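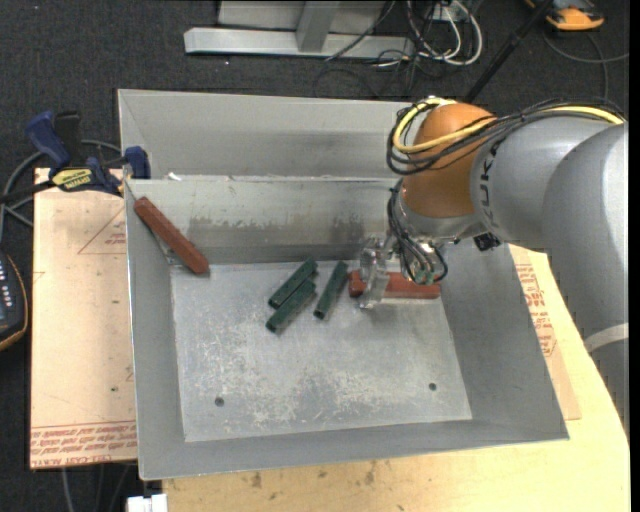 *Cubeta de chapa gris con cinco bloques, dos marrón rojizo y tres verde oscuro.*

# Skurkell: bloques en cubeta

Ficha del conjunto de fotos y notas sobre bloques en forma de barra colocados en una cubeta metálica. La mantienen Sumathi Mudaliar y Finn Rathjen. Última revisión: 15 de febrero de 2026.

## Contenido

- 1.771 fotos en color, repartidas en 52 carpetas
- `notas.csv`, con una fila por foto
- `colores.txt`, con los nombres de color admitidos

Cada carpeta corresponde a una disposición inicial de los bloques. La numeración salta de la 31 a la 33 - la 32 estaba duplicada y se retiró en mayo.

## La cubeta

Es de chapa gris, con paredes inclinadas y un panel alto en la parte trasera. Va apoyada sobre un tablero de madera clara. El fondo tiene rozaduras, zonas gastadas y arañazos finos, más abundantes en la mitad delantera, y dos agujeros pequeños cerca del borde frontal. La pared interior de atrás conserva una franja de manchas de tono pardo grisáceo.

Las manchas y los arañazos no se anotan. Los agujeros tampoco, aunque sirven para orientar la foto si se ha girado: quedan siempre del lado frontal.

## Los bloques

Se usan dos colores, `rojizo` y `verde`. En las primeras notas aparece también `marron`, que equivale a `rojizo`. Los verdes tienen los extremos oscuros; no se registran como un color aparte.

Columnas de `notas.csv`:

| Columna | Valor |
|---|---|
| `carpeta` | número de carpeta |
| `color` | color de los bloques anotados |
| `postura` | `plano`, `apoyado` |
| `grupo` | `si` cuando hay bloques casi en contacto |

Un bloque con un extremo contra la pared se marca como `apoyado`, por ejemplo el rojizo de la esquina trasera izquierda en la foto de cabecera. Si hay dos colores en una misma foto, se separan con punto y coma.

## Problemas conocidos

- En 64 filas falta el valor de `postura`.
- Los verdes se confunden con su sombra en las fotos con poca luz. Conviene subir la exposición antes de revisarlas.
- El criterio de `grupo` cambió a mitad del trabajo. Las primeras 156 filas siguen el antiguo, que exigía contacto claro.

## Cambios y correcciones

Las correcciones se envían a Finn Rathjen con el nombre de la carpeta y el de la foto. Sumathi Mudaliar revisa los cambios de color. No hay que renombrar archivos, ni siquiera los que llevan espacios.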